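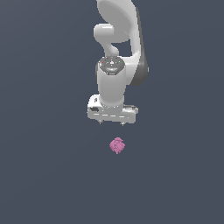
Fig. 1. White robotic arm over a small pink object (computer rendering)

Equipment Care, Handout 4: Parking a Loader for the Winter

Wash the machine first, then grease every fitting on the chart. The yard at Drendov does this in November. Fill the fuel tank to limit condensation – add stabilizer before the last fill.

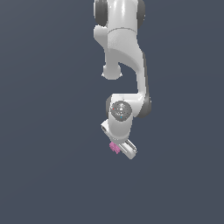 Fig. 2. The arm from another view

Lower the bucket to the ground and relieve the hydraulic pressure. Write down the hour meter. Our class loader read 543, so its next oil change is 195 hours off.

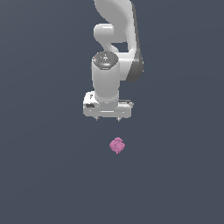 Kamran Bagheri | 20 December 2021

Battery: disconnect the negative cable first. Check the charge every three weeks and log it.

Tires: set to the pressure on the sidewall chart, then block the wheels.

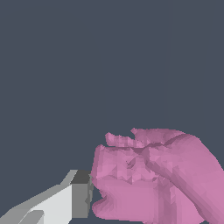 Tracked machines go on planks so the tracks don't freeze to the ground. Bring your completed log sheet to the Rashti shop session.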